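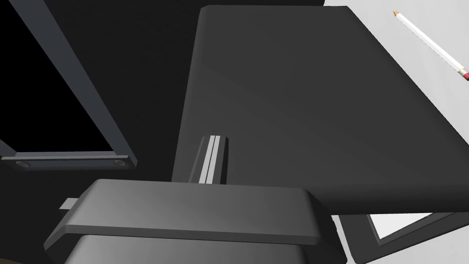
Zarnthorpe, 19 October 2024

Minutes of the Clean Air and Transport Working Group

Present: Evaristo Solís (chair), Ľudovít Danko (minutes), members for Barrera and the harbor wards, two residents. The Amadley bus company sent a written statement and no one to speak to it.

1. Previous minutes
Agreed, with one fix. The line saying the depot monitor was "working well" now reads "switched on." The member for Barrera pointed out that we have seen no readings from it.

2. Diesel bus retrofit
Amadley's statement says the Ornex filters fitted to its older buses have "largely solved" the smoke problem on the hill routes. Mr. Solís asked what was measured. According to the statement, the buses were tested at idle, in the depot, with warm engines. The hill routes are not driven at idle.

The member for Barrera said a filter needs a hot exhaust to burn off the soot it traps, and a bus that crawls between stops all morning may never get there. She wanted to know how often the filters are taken out and cleaned. The statement is silent on that. It does give a price of 900 dollars per bus per year for upkeep, with no breakdown.

Mr. Danko noted that the same statement uses two different fleet sizes, one on the first page and one in the table at the back. He has written to ask which is right and has had an automatic reply.

Agreed: the group will not endorse the retrofit on this evidence. Amadley to be asked for on-road test results, cold starts included, and the cleaning log for October.
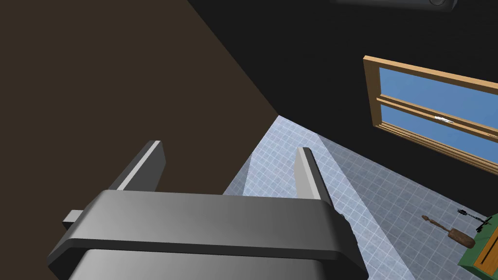
Gray gripper with two upright fingers, computer rendering

3. School street idling
The warden scheme outside Barrera primary recorded 896 engine-off requests last term. A resident asked how many drivers then turned the engine off. That was not recorded. Mr. Solís said a count of requests tells us how busy the wardens were and very little about the air. The resident, who lives opposite, said that most drivers comply until the warden has walked past.

Signs were discussed again. The quote is 200 dollars a sign and the member for the harbor wards would like 10 of them. There was no appetite for this until someone can show that the existing signs have changed anything.

Agreed: wardens to note the result of each request as well as the request. Signs deferred.

4. Electric shuttle proposal
A short paper from Amadley proposes an electric shuttle between the station and the harbor. It calls the shuttle "zero emission" throughout. Members were content with that at the tailpipe — less so as a claim about the whole service, given that the paper has the batteries charged overnight from a diesel generator until the grid connection is built. No date is given for the connection.

Mr. Danko to ask for the generator's fuel use before the paper goes any further.

5. Other business
The second resident asked why the parking charges at the station went up if the aim is to get people onto trains. Referred to the parking office, which has had this question before.

Next meeting to be set once Amadley has replied.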